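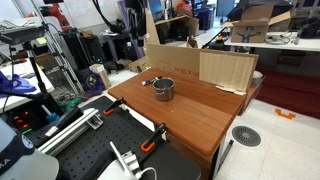
不锈钢小锅和木台面：常见问题

最后更新：5月18日 星期一
阅读时间：5分钟

这一页汇总了顾客买小锅以后常来问的事，也包括木台面的保养，很多人把两样放在一起用。由 Andetti 厨具店的 Liesbeth Baert 整理，八月会再补一次。

小锅适合做什么？
热牛奶、煮一两个鸡蛋、化黄油、热一人份的汤，都合适。煮面条偏小，水一开就容易溢。我们店里卖得最多的小号装满是870毫升，平时用到三分之二就够了，再多端起来不稳。

新锅第一次用之前要怎么洗？
先用温水加洗洁精洗一遍，里外都擦。再用干的厨房纸蘸一点食用油擦内壁，纸上如果有灰黑色，那是抛光时留下的，继续擦到纸不再变色。最后倒半锅水加两勺白醋，烧开，倒掉，冲净，擦干。

刚离火的锅能直接放在木台面上吗？
不能。木台面不管刷的是漆还是油，都可能留下一圈白印或者焦痕。请用隔热垫，软木的、硅胶的都行。叠起来的湿毛巾不要用，热气闷在下面，更容易起白印。凉锅可以直接放，锅底先擦干。

已经有白印了怎么办？
刚出现的白印多半是潮气进了表层。先晾一两天，有时自己会淡。没有淡的话，在上面铺一块干净的棉布，用熨斗低温、不开蒸汽，轻轻按几秒，拿起来看一眼，再按。焦黑的印子用这个办法没有用，只能打磨后重新上油或上漆。熨之前在不显眼的角落试一下。

记号笔画到木头上了，能擦掉吗？
要看台面有没有漆。有漆的，用棉签蘸少量酒精，从外往里擦，擦完马上用湿布抹干净。酒精停留太久会伤漆，所以一次少蘸。没有漆、只上了油的木头，墨水会渗进去，酒精往往越擦越花，可以用细砂纸顺着木纹轻磨，再补油。

记号笔画到锅上呢？
外壁用酒精一擦就掉，擦完洗净。内壁也一样，但洗完后请烧一次清水倒掉再用。有人喜欢在锅外壁写名字，合租的厨房里尤其常见，我们建议写在纸胶带上再贴，上火之前撕下来。

胶带留下的胶怎么去？
锅上的胶用食用油泡十分钟，再用洗洁精洗。木台面上的胶先用手指搓，搓不掉的用吹风机低档吹热，拿塑料卡片慢慢推。不要用金属铲刀。

锅里有彩虹色的斑，是坏了吗？
没有坏，不影响使用。干烧或火太大时，不锈钢表面会有这种颜色。白醋擦一擦就退。白色的斑点是水垢，也用白醋，加水煮开后泡一会儿。

糊底了怎么处理？
等锅自然凉下来，不要趁热冲冷水，锅底会变形。加水没过糊的地方，放一勺小苏打，小火煮十来分钟，关火泡到凉，用木铲推掉。还有残留就再来一次。钢丝球能刷干净，可是抛光面上会留下划痕，以后更容易粘。

把手会烫吗？
会。金属把手在小火上热得慢一些，火苗如果超出锅底，很快就烫手。请选最小的灶眼，旁边备一块干布。把手朝里放，不要伸到台面外面，家里有小孩的更要注意。

能用电磁炉吗？
看锅底。拿一块冰箱贴，吸得住的一般能用。不过有的电磁炉认不出太小的锅底，放上去没有反应，这是炉子的限制。遇到这种情况请查炉子的说明书，里面会写最小直径。

能放洗碗机吗？
能，但抛光面时间长了会发乌。我们自己是手洗的。

木台面多久上一次油？
上油的台面，新的头三个月每月一次，之后一年两次左右。滴几滴水试试，水珠能立住就不用上，水很快渗进去就该上了。上完油晾六小时再放东西，晾一夜更好。刷漆的台面不需要上油，湿布擦完再用干布擦一遍。

台面后边靠墙的地方总是脏，有什么办法？
可以立一块纸板或木板挡着，脏了就换。纸板离灶火要远，受潮以后也要及时换掉，否则底边会发霉，把颜色染到木头上。长期用还是木板好擦。

锅可以退换吗？
没有上过火的，收到后11天内可以退。用过的锅只有焊点松动或者把手脱落才换。Tisstead 的门店和 Wendivstead 的取货点都能办，带上收据。寄回来的话请把锅擦干再包，运费由我们承担，焊点问题以外的情况由顾客自己承担。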